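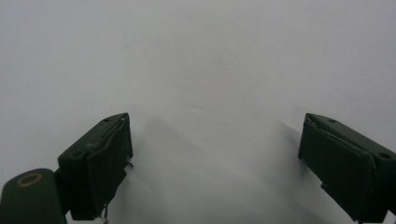 3.2 Visual condition of plain pale surfaces

The second part of the study dealt with the everyday appearance of plain, light-colored surfaces in shared work and living rooms. Surfaces of this type are widely chosen for new rooms. They go with most furniture and make a small room feel larger. Their upkeep has received less attention than that of wood grain or patterned finishes, and the cleaning instructions supplied with them are often limited to a single line. The survey was therefore set up to record what cleaning staff and room users saw on such surfaces during a normal working period, and how far the two groups agreed.

The survey covered 141 surfaces in two buildings, the Vandthorpe annex and the main building at Muvance. The surfaces were desktops, side tables, shelf tops and the fixed counters along the corridor walls. All were white, off-white or pale gray, with no printed pattern. Surfaces with visible edge damage or standing repairs were left out, as were those covered for most of the day by equipment or paper. Surfaces that had been in place for less than one full heating season were also left out, so that each had been through at least one winter of dry indoor air and regular use.

Each surface was rated on the Pider sheet, a one-page form on which the rater marks the kind of change seen and how easy it is to see. The sheet separates four kinds of change: smudges, mottling, scratches and stains. A smudge is a light or dark patch with soft edges that can be expected to come off with a damp cloth. Mottling is an uneven tone spread over a larger area, without a clear center. Scratches and stains are used in their ordinary meaning. Ease of seeing is given on a scale from 1 (found only after a careful search) to 7 (seen on entering the room). Raters were told to leave a line blank if they were in doubt, and to write a short note beside it.

Faint mottling and a few very light smudges on an otherwise smooth, pale gray-white surface, as in Figure 1, belong at the low end of the scale. The figure also shows the soft, uneven shading that raters had to tell apart from true mottling. In the figure the tone is slightly brighter toward the upper center and slightly cooler and grayer toward the two upper corners. A gradual change of this kind may come from the light as easily as from the material, and a single view does not settle the question. The sheet therefore asks for a second look from another side of the surface. If the bright area moves with the viewer, it is marked as shading and receives no rating. If it stays in place, it is marked as mottling.

Ratings were made under the ordinary room lighting, with blinds left as they were found. An earlier trial in which all blinds were closed gave more even results, but the raters reported that it told them little about how the rooms looked to the people using them. The distance between the rater's eyes and the surface was set at 40 cm for the close look. No distance was set for the first look, which was made from the doorway. Raters were not told when a surface had last been cleaned. Cleaning times were taken from the building log after the sheets had been collected.

In total, 172 sheets were returned. The number is higher than the number of surfaces, as part of the sample was rated by both a member of the cleaning staff and a regular user of the room. Sheets with no entry in any of the four lines were accepted as valid and entered as "no change seen." Sheets with a rating but no kind of change marked were sent back to the rater once, and were used only if the missing entry was filled in.

3.3 Results for smudges and mottling

Smudges were the most common entry in both buildings. They were reported mainly along the front edge of desks and at the ends of counters, where people put down a hand when sitting or turning. On shelf tops they were less frequent and tended to be noted near the wall. Room users gave smudges low ratings and often added that they had not seen them before being asked to look. Cleaning staff rated the same smudges higher. In the written notes, several staff members explained that they look across a surface at a low angle as a matter of habit, and that a mark which can hardly be seen from above stands out clearly from the side.

Mottling produced less agreement. At Vandthorpe, where the desks stand at right angles to the windows, the second look removed a large share of the entries first marked as mottling. At Muvance the share was smaller. The corridor counters there are lit from directly above, and the tone of the surface changes little when the viewer moves. The notes suggest that part of the mottling recorded on these counters was cleaner residue – thin, dried film left where a cloth had been too wet – but the sheet has no separate line for residue, and the entries could not be divided afterward.

To look further into this point, a group of counters at Muvance was cleaned with the Kälin routine in November. The routine uses two cloths, one damp and one dry, and calls for the dry cloth to follow before the surface has had time to air-dry. No change was made to the cleaning product. Mottling ratings on these counters were lower at the next round, while smudge ratings stayed close to their earlier level. The latter result is in line with expectations, as the counters remained in use and new smudges were likely to form within a day. The group was small, and the outcome is reported as a pointer for later work.

Scratches and stains were too few for separate treatment. Where they did occur, both groups of raters gave them high values and agreed closely on their position. A scratch or a stain has a definite outline and does not change with the viewing angle, so that the second look added nothing to the first. The only repeated difficulty concerned pale scuffs, which some raters entered as scratches and others as smudges. The wording of the sheet has been changed to place scuffs with scratches if they remain after wiping.

Two limits of the survey should be kept in mind. The sample contained no glossy surfaces, on which reflections would make the second look harder to carry out, and the raters knew that the appearance of the surfaces was under study. Room users in particular may have looked more closely than they would on an ordinary day – several said as much in their notes. The doorway rating was included partly for this reason, and it is the doorway rating that is used in the comparison of cleaning intervals in Section 3.4.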